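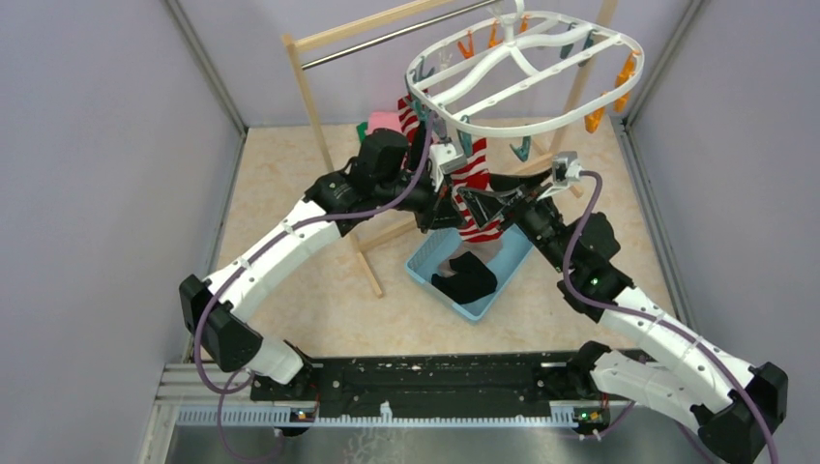 Clekon has opened a second round of laundry trials at its Berton site, the company announced on Monday, as it seeks to establish whether two-armed machines can take on routine household chores without supervision.

The first round, completed in August, comprised 126 attempts at hanging small garments on a clip hanger. According to Clekon, 94 were finished without a person stepping in. Socks and other small items caused the most difficulty, and the average attempt took around 4 minutes.

"A clip has to be held open while the cloth is brought to it, and the cloth changes shape the whole time," said Ariel Cabrera, who directs the trials. "People do this without looking. Our systems are slower, and they still drop things."

The new round will cover hanging, taking down and sorting. Plarnel, a laundry services operator, will review the results before deciding whether to test the system on its own shop floor – a step it had earlier expected to take this year.

Cabrera said the company has no date for a household product. Results will be published once the second round is complete.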